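Pinville Shared Automation Lab
Bench Practice Working Group
Minutes, December meeting

Started 3:10 p.m. in the upstairs room. Orhun Canpolat chairing and, for lack of other takers, writing these up.

1. Notes from last time

Accepted with one fix: the draft is called the Bench Practice Sheet, and the word "standard" comes off the cover until Madmont has read it. The old title stays in the file history so links don't break.

2. Liquids within reach of the arm

The longest item by far, and a really good discussion! The sheet so far says that open liquids are "kept to a sensible amount," which four people read in four different ways. Orhun proposed a hard number: 40 ml in any open vessel inside the reach of the arm, and 200 ml on the whole bench. Anything beyond that gets a lid or goes on the side cart.

The group liked tying this to color. Practice liquids are dyed water only, one color per vessel, and the color goes in the run log before the arm is powered. Dye makes a drip on a white top easy to spot, and it lets a reviewer tell from the log which vessel a splash came from. With the pink bowl used as the catch vessel, orange-red in the beaker and yellow and blue in the rack tubes, the layout follows the color rule as drafted.

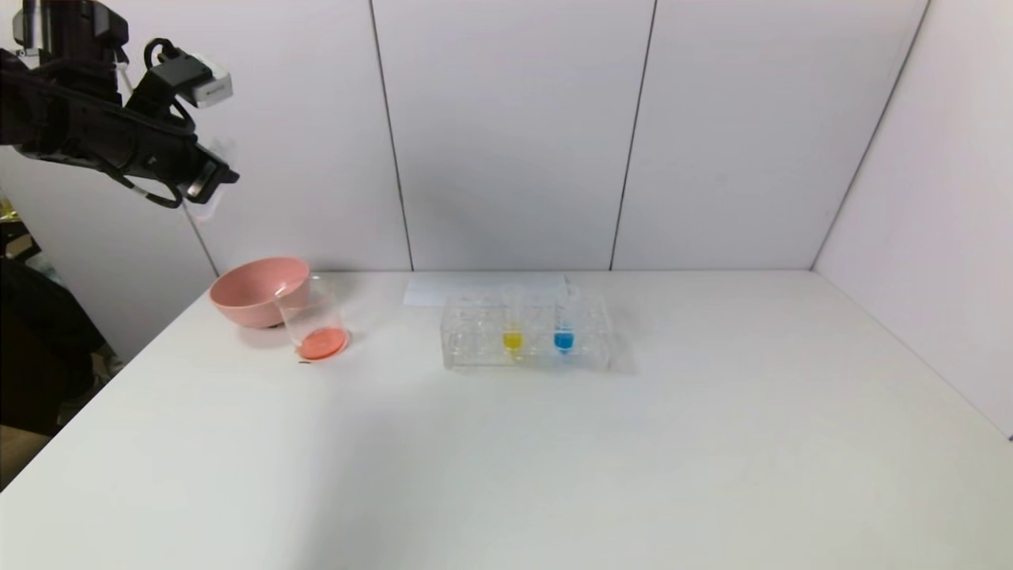
Kaimal asked whether dyed water teaches bad habits, as people get relaxed around it and then carry the same moves over to the real thing. Kaimal would like the sheet to say that every practice run is treated as if the liquid were the real one, gloves and glasses included. Strong agreement on this, and it goes in as the first line of the section, ahead of the amounts.

There was some back and forth on whether the 200 ml covers closed bottles. It doesn't. Closed bottles stay off the bench altogether, so the question goes away.

Agreed: section 2 adopted with the 40 and 200 limits and the new first line.

3. Placement and speed near glass

Current wording: glass is set down by hand with the arm parked, and the person doing it calls "clear" before stepping back. No changes wanted. People said the call has become second nature already — lovely to hear after all the grumbling in the spring.

New wording was read out for the speed part:

a. Near any open vessel the arm runs in its slow setting, on the approach and on the way out.
b. The tool does not pass over the tube rack while holding anything that could drip. Go around, even when the path is longer.
c. A pour or tip into the catch bowl is done low, close to the rim.
d. Marks and specks on the table are wiped or written down before the first run, so they aren't taken for a spill later.

Point (b) got the most questions. Two people felt that going around makes the moves clumsy and uses up session time. Orhun showed the path both ways on the whiteboard and the difference was small enough that the point stayed in. Point (c) will get a photo beside it in the printed sheet, as "low" means something different to everyone. The position wanted there is a small cup tilted just above the rim.

Point (d) was added during the meeting and passed without any changes.

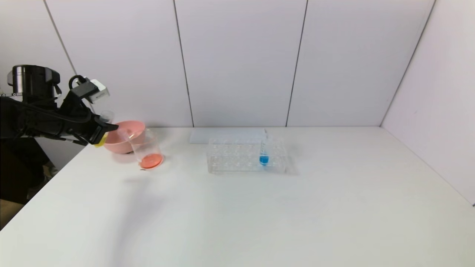

4. Run log

The log template from Plekex works well and everyone is filling it in, which is great. We have passed 1,000 logged runs! The weak spot is the "stopped by" box, often left blank when a run is halted by hand. From now on a blank box means the run isn't counted. Orhun will make that box the first on the page so it gets seen.

It was also agreed to write down the number of vessels at the start and end of each session. Short note, one line, no new form.

5. Stop button checks

Checked at the start of each session and again after any cable change. A request to drop the second check was turned down. The person who checks the button initials the log, and it has to be someone who will be in the room for the whole session.

6. Madmont review

Madmont has offered to read the full sheet and try it on their own bench for 3 weeks. Very welcome, and a good test of whether the wording makes sense to people who weren't in the room when it was written. Orhun sends the clean copy once sections 2 and 3 are typed up. Comments come back in one marked-up file, please, no separate emails.

7. Other

The side cart needs a lip on its lower shelf. Kaimal will price one.

Labels for the catch bowl: carried over to the next meeting.

Closed 4:35 p.m.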